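Zornville bench notebook – steamer task, teleop
Saturday, July

Jinlong has the week off, so the handwriting is mine and so are the mistakes. – Zihan Qiu

Where we left it

The Zirnatent list still wants 100 clean demonstrations of the bun transfer: lift a steamed bun out of the basket, put it on the plate, repeat until the basket is empty. We ended last week with 30. I told Jinlong I would have a good chunk more by the time he got back, which is the sort of thing one says on the way out of a building.

Started at 9:40. Homed both arms, checked that the leader handles matched the followers, found that the left one did not, homed them again. The left leader has a habit of waking up with its wrist a few degrees off, and if you start teleoperating like that the follower corrects itself in one quick flick. I have been flicked at enough. New rule for both of us: look at the wrist before pressing the pedal.

Buns are the frozen kind, cooked ahead and left to cool. A fresh hot one sticks to the fingertips and then you have a demonstration of a robot wearing a bun.

First block, right arm only

Order of work, as I was doing it by the end (the first few episodes are a different and worse order, and I have marked them so in the log):

Lid off and flat on the table, to the left of the steamer, before recording starts. Lid removal is its own task and I refuse to mix the two. Plate on the right, where the right arm can reach it with the elbow low. Come straight down on the bun, close slowly, stop as soon as the skin starts to dimple. Lift clear of the rim before moving sideways. Lower until the bun touches the plate, open, wait a beat, leave.

The wait matters more than I expected. In my first episodes I opened and pulled away in a single motion, and the bun came along for a short ride and rolled over. A person watching would forgive that. A policy will learn it as part of the job, with great loyalty.

The left arm stays parked low at the near edge of the table with its fingers open. It still gets recorded. Please don't fidget with the left leader while the right one is working, Jinlong, I have seen your episodes. The parked arm twitches whenever you reach for your tea.

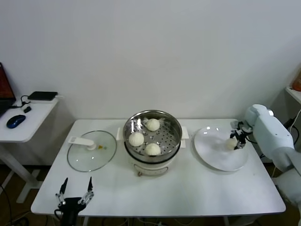

Grip notes

Spent far too long on this. The grip command runs from open to closed on one trigger, and the useful range for a bun is a sliver in the middle. Too early and the bun slides out on the lift. Too late and it comes out with a waist. I tried scaling the trigger so the sliver got wider, and that helped at once, though now fully closing takes a deliberate squeeze. Scaling is saved in the Endarau profile under "soft", next to the old one, which I did not delete because I am not brave.

Liner paper: some buns bring theirs along, some leave scraps in the basket. I tried picking off the scraps between episodes and then stopped. The paper will be there in real use too. What I do care about is closing on the bun and not on the paper under it, because the paper tears halfway up and the drop looks like an operator error. (It is an operator error.)

Back of the basket is the hard spot. Coming down vertically there, I keep wanting to tilt the wrist to see past my own fingers, and the tilt brings the knuckle close to the rim. Touched the rim twice. No harm done, but the basket shifted on its base, so both episodes are out. For the back bun I now take the front one first and come in over the space it leaves. Slower, but every one since has been usable.

Episode 405

Worth its own paragraph. The numbering carries over from the old project, so it isn't as impressive as it sounds. Clean approach, clean grip, lovely lift, and then I sneezed with my hand on the leader. The follower sneezed too, faithfully and with very little delay. Bun went over the far side of the plate and onto the floor. I have kept the file, labeled "do not train", and I expect to find it in somebody's slides.

Second block, left arm and wrist view

After lunch I wanted to know whether the left arm could take a share of the basket, so I brought it up and drove it around the table with the gripper open and nothing to hold, watching only the wrist feed. Jinlong had asked whether a person could do the whole pick from the wrist view alone. My opinion after an hour: you can find things, and you can line up with them, but you can't judge height. The pot fills one side of the picture long before you are in any position to reach into it, and the instinct is to stop too soon.

What the wrist view does give you is the fingertips. Both pads stay in sight with the jaws open, so you can check that they are level with each other before you commit to anything.
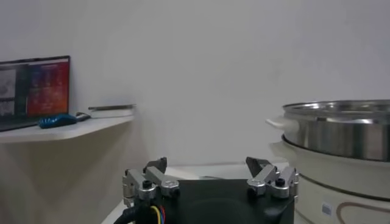 The other thing to mind down there is the handle. Its white plastic sticks out far enough for a finger to catch it on a sideways move, and from the operator chair you don't notice until the pot starts to turn. So: raise first, then travel, even if the place you are going is right next door. I have written "RAISE FIRST" on tape and stuck it to the leader base, where it will be ignored by both of us within a week.

I also tried guiding the left arm by hand in gravity compensation, walking it through the approach instead of using the leader. It feels nicer, and the path is smoother when I play it back. Trouble is that my own forearm is all over the camera data, and I doubt the policy will have one of those available. Fine for finding waypoints, no good for the set. Same conclusion Xue reached on the cup task, and I should have read those notes before spending the time.

Count and leftovers

11 new episodes kept from the right arm. That is fewer than the good chunk I promised. Left arm gave none, all practice. I threw out anything with a rim touch, a rolled bun, or a hesitation long enough for me to remember having it.

To do:
Recheck the left leader wrist offset and write the number down somewhere other than my hand.
Tape marks for the steamer feet, so we can put it back after a nudge.
Vary the plate position. I had it in the same place all day, and the policy will assume plates grow there.
Ask Jinlong whether he wants the soft trigger as the default, or whether he would like to keep making buns with waists.
More buns. The current ones have been picked up so often that the skins are getting shiny, and the grip feels different from this morning.

Arms parked and powered down at 5:20.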